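Washing navy cushion covers without the colour going patchy

Posted in Laundry and Fabric Care

I have a set of navy cushion covers with pale printing on them and I want to get them through the wash without ruining them. They have been on the sofa since November and need doing. The label has been cut out of most of them, and on the one that still has it the symbols have faded. I think they are cotton but I would not swear to it. The last time I washed something this dark it came out with whitish lines along every fold, and it left a blue tint on a tea towel that was in with it. The inner pads are white and could do with freshening up too. Pictures below. 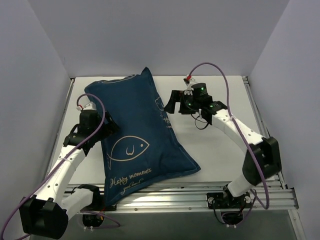
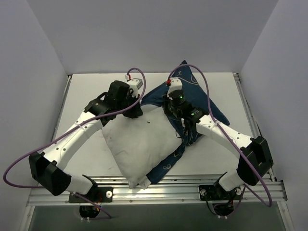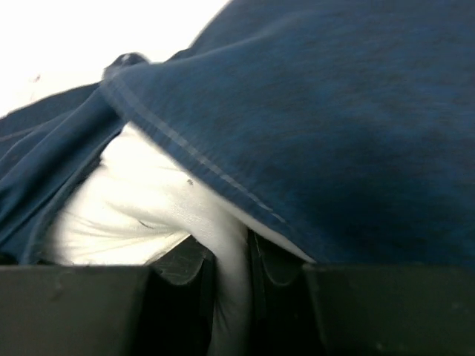
What temperature, and do I need a special detergent? Is it safe to tumble dry? I also don't know whether the pads can go in the machine or whether that will leave them lumpy. The shop I bought them from has closed so I can't ask there.

Tristura

Nataša Karagiannis
Do the covers and the pads as two separate loads, whatever else you decide.

For the covers, test the dye first. Wet a white cloth, press it on an inside seam and hold it there for a minute. If blue comes off, wash them alone for the first few goes. If nothing comes off, they can go in with other dark things.

Turn them inside out and close the zips. Cold wash or 30 at most, short cycle, low spin. The whitish lines you had before are from the fabric rubbing while it is creased, and a crammed drum makes that worse. Leave plenty of room. Use a liquid made for colours. Powder can leave marks on navy, and many of the powders sold for whites contain bleach, which will take the blue out.

I would not tumble dry them. Pull them into shape while they are damp, keep them inside out and hang them out of direct sun. If you need to iron, do it from the back so that the iron never touches the print. Old transfer prints go tacky and then you have it on the iron as well.

The pads depend on the filling. Polyester will normally wash at 30 or 40 with a second rinse. Feather can be washed but takes a very long time to dry, and if it stays damp in the middle it will smell. Foam I would only sponge. Feel through the casing if there is no label.

Prukemach
Vinegar in the rinse sets the dye. Half a cup. I have always done it and my jeans are still dark after 9 years.

Nataša Karagiannis
Vinegar doesn't set modern dyes, though plenty of people say it does. It can help to rinse out leftover detergent, so the jeans may look better for that reason. Don't use it often, as it isn't good for the rubber seals. Colour catcher sheets are more use if you are worried about bleeding.

Temton
I had polyester pads go lumpy and got them right again by drying on low with two clean tennis balls in the drum. Stop it every so often and pull the filling apart by hand through the casing. One of mine never recovered and I bought a new one.

Also check the zips. Mine rusted and marked the cloth.

Tristura
Thanks all. I will do the white cloth test tonight and wash the covers by themselves to start with. The pads feel like polyester to me, so I'll try one before I do the rest.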